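Numodard Releases Plakport 2, Software for Turning Hand-Held Gripper Recordings into Robot Training Data

New version adds contact labeling, gripper width recovery and a replay check against the target arm

CONCEIÇÃO, September. Numodard today released Plakport 2, the second major version of its software for processing demonstrations recorded with hand-held grippers. The release runs on a single workstation, reads video and motion data from the tool, and writes training episodes that can be loaded by common policy learning code.

Hand-held grippers let a person record a task in any room, with no robot present. The recordings are quick to make and slow to clean. Camera tracking drifts when the tool faces a blank wall or a moving cloth, finger width has to be read from the image, and many motions a person makes easily are outside the reach or speed of the arm that will later repeat them. Plakport 2 handles these three problems in one pass.

"In version 1, most of our support mail was about episodes that looked fine on screen and then failed on the arm," said Sarahí Magaña, head of perception at Numodard. "We moved the arm check to the front of the pipeline. An episode that the arm can't follow is now flagged before anyone spends time labeling it."

Changes in this release include:

Pose tracking. Camera and inertial data are now solved together over a sliding window of 200 images. When tracking is lost, the solver restarts from the last good map and joins the two parts if they overlap. If they do not, the episode is split.

Gripper width. Finger position is estimated from the finger linkages and pads as seen by the tool camera. Printed markers are still supported but are no longer required.

Contact labels. A new model marks when the fingers first touch an object and when they let go. Soft objects are treated as a separate class, as the pads and the object both change shape during the grasp and the width signal alone gives a late reading.

Replay check. Each path is tested against the joint limits, speed limits and mounting position of the target arm. Failed sections are listed by time and by joint.

The contact model was trained and tested on Ponorora, an internal set of 2,990 episodes recorded in homes. Of these, 207 were held back for testing and were not used in training or tuning. Objects were left among the bedding, cords and small items already in each room, and operators were told not to tidy up before recording.
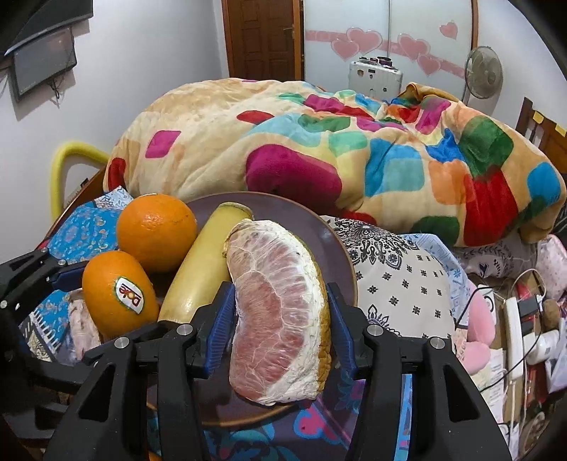
Fruit makes up its own group in the test set. Peeled citrus is the hardest part of it, with a soft surface, an uneven outline and a color that shifts between pulp and membrane. Firm fruit such as oranges gives a clean stop in the width signal and is usually labeled correctly from that signal alone. For peeled pieces the model relies more on the image, and users should expect to review a larger share of labels by hand.

"We report the soft group separately, and we suggest that customers do the same," said Elvia Lozano, who leads the tooling team. "One average over all objects hides the cases that need work."

The review tool has also been rewritten. It shows video, width and contact labels on one time line and loads up to 20 episodes side by side. Edits are stored as a separate layer, so the source recording is never changed.

Plakport 2 is available now to current license holders at no added cost. Projects made in version 1 open directly, but pose tracking must be run again before the replay check can be used. Install notes and a list of supported arms are included with the download.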